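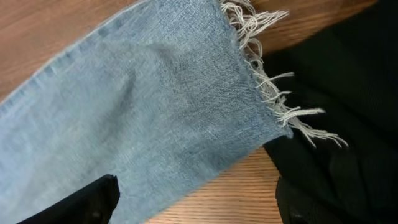
One reader in April asked the Dernis Children's Museum of Cloth whether a blue thread is blue all the way through, and why old jeans turn pale when an old red sweater stays red. Both questions have the same answer, and the answer lies in the dye.

# How Blue Gets Into Cloth

*A reading sheet for visitors aged 8 to 11*

## What is a dye?

A dye is a substance that gives its color to something else. Paint sits on top of a wall in a layer. Most dyes go further and travel into the tiny fibers of the thread, where they hold on tightly. A dye that holds on well is called **fast**. The word has nothing to do with speed. It is an old word for "firmly fixed," and we still use it when we say that a boat is made fast to a dock.

The dye used for denim is called **indigo**. Indigo behaves differently from most other dyes, and people have been interested in it for thousands of years.

## Where does indigo come from?

For most of history, indigo came from plants. Several kinds of plants can be used, and they grow in different parts of the world. In warm places, people grew small bushes with green leaves. In cooler parts of Europe, they grew a plant with yellow flowers called woad.

The leaves do not look blue. They must be soaked in water for many hours. The soaked leaves give the water a greenish color, and the dye maker then stirs or beats the water so that air mixes into it. Blue specks form and sink to the bottom. When the water is drained away, a blue paste is left behind, and it can be dried into cakes.

Today most indigo is made in factories. Chemists worked out how to make it without any plants more than 100 years ago. Factory indigo and plant indigo have the same blue substance in them, although plant indigo contains small amounts of other things as well.

## The trick in the dye pot

Indigo does not dissolve in water. If you stirred blue indigo powder into a bucket of water and put a white cloth in it, very little color would stay on the cloth after rinsing.

Dyers solve this problem by changing the indigo for a short time. They add other substances to the pot that take oxygen away from the dye. The indigo then dissolves, and the liquid turns a yellow-green color. A pot of this kind is called a **vat**.

The cloth or thread goes into the vat and comes out looking yellow-green too. Then the air goes to work. Oxygen in the air joins with the dye, and the color changes from green to blue while people watch. One dip gives a light blue. For a dark blue, the thread must be dipped and aired many times.

## Why does denim fade?

When thread for denim is dipped, the indigo stays mostly near the outside. The middle of the thread often remains white. Each time the cloth is rubbed or washed, a little of the outer dye comes away and more of the white shows. Knees, pockets, and seams are rubbed the most, and they usually turn pale first.

Most dyes used for a red sweater go deep into the fiber, and rubbing does not uncover a white center.

Some new jeans are sold already faded. Factories can wash them with stones, treat them with special liquids, or use a beam of light to remove color from chosen places.

## Why is the inside of denim lighter?

Denim is woven from two sets of threads. The **warp** threads run the long way and are dyed blue. The **weft** threads run across and are usually left white. In denim, the weave brings more of the warp to the front and more of the weft to the back. The pattern makes slanting lines, and a weave with slanting lines is called a **twill**.

## Words to remember

- **Dye:** a substance that gives its color to cloth or thread
- **Fast:** firmly fixed; not easily washed out
- **Indigo:** a blue dye, made from plants or in a factory
- **Vat:** a large pot or tank in which dyeing is done
- **Warp and weft:** the long threads and the crossing threads in a woven cloth

## To try at home

Ask an adult before you begin. Find an old piece of denim that is no longer needed and pull a blue thread from the cut edge. Untwist it slowly over a sheet of white paper and look at the middle with a magnifying glass. Compare a thread from a dark piece with a thread from a pale one, and write down what you see.

The Dye Room at the museum is on the lower floor, beside the Rirnasura Loom Gallery. The next vat demonstration for school groups is on Sat 23 October. Children must be accompanied by an adult, and aprons are provided.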